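October
Posted by Torbjørn Åberg

So the robot has a name now. I wanted something dignified and got outvoted, and it's called Lu, which I've come round to because it's quick to shout. If you're new to this blog, Lu is the thing I've been building with Čestmír at the shared workshop in Brambridge for longer than either of us likes to admit, and this month has been all about the arm. Well, the arm and the hand. Mostly the hand.

Last time I wrote, the fingers would close nicely and then refuse to open again, like a toddler with a biscuit. I spent a whole weekend blaming the motors. I swapped one out, put the old one back, swapped it again, and then found I'd routed one of the tendons over a screw head in the palm. A screw head! Seven evenings, that cost me. It opens beautifully now, all the fingers going out flat and spread, and I may have made it do that 53 times in a row just for the pleasure of it.

With that sorted I was desperate to try it on something bigger than a tennis ball, so we've moved on to what we call the Skura job. Skura is our name for the routine where Lu has to reach out over a part, get its hand flat above it and stop there. No grabbing, no lifting. It sounds dull and it's taken up nearly all my spare time. The wrist likes to finish a degree or two off where I ask, and over the length of a forearm that turns into quite a lot by the time you get to the fingertips.

The part I picked for it is a long dark panel with slots and holes cut in it, and it lives on the blue metal cart, right up alongside the white car. I like it as a test piece because the cut-outs are all different sizes and the bright blue shows through them, so there's plenty for the vision code to get hold of. The shine on the cart top is another matter – I've had a few false edges out of that already.
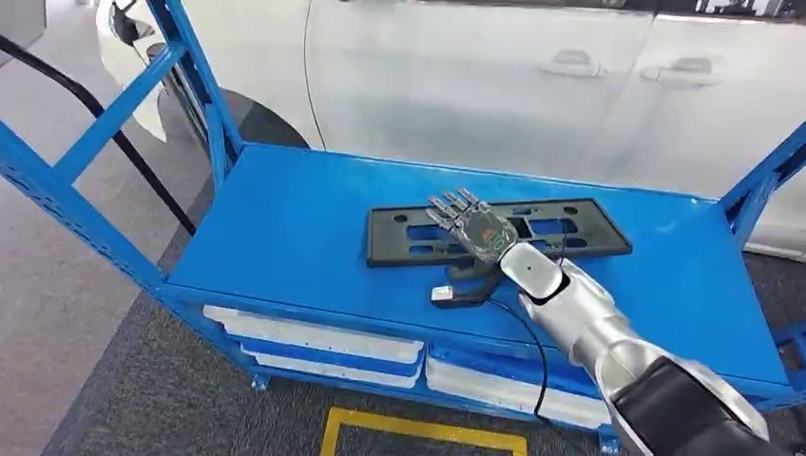 Čestmír Ondrejka reckons I'm going about it backwards, and left me a long comment on the last post to say so. He'd do the wrist calibration first, on its own, with the hand off altogether, and only bolt the fingers back on once the forearm repeats the same position 100 times without a wobble. He also says my speed limit is far too timid and that I'll be drawing my pension before Lu reaches the far end of the panel.

He's probably right about the calibration. I'm not budging on the speed, though, at least until I've rewritten the bit that decides when to stop. It checks its position once per move at the moment, and I'd like it checking 1000 times a second before I let it swing about near anyone's paintwork.

Next up is the cable run down the forearm, and I need to order more of the thin braided line from Dritudside before I run out. If anyone has found a decent way to keep tension on a tendon without a great lump of a spring in the wrist, do leave a comment. I've tried elastic. Don't try elastic.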